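Clellus tests tethered kite generator at Tadow

18 January 2019

Clellus has started a trial of a tethered kite generator at its Tadow site, feeding a small load bank on the ground. The kite flies figure-eight loops on a 294-metre line. As the line pays out it turns a winch drum coupled to a generator; the kite is then depowered and reeled back in, using a share of the energy just produced.

Rated output is 60 kilowatts. Project engineer Amra Babić said the control software, named Sunia, holds the line angle steady in winds up to 11 metres per second — above that, the kite is landed.

The tether was supplied by Vukadinović and will be replaced after 99 flying hours, whatever its condition. Marcelle Leblanc, who manages the site, said wear at the drum end is the main thing being measured. 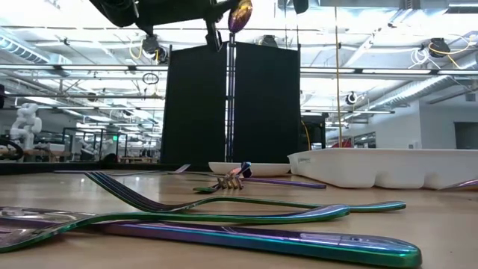 Next steps

Grid connection is planned for August, subject to airspace approval.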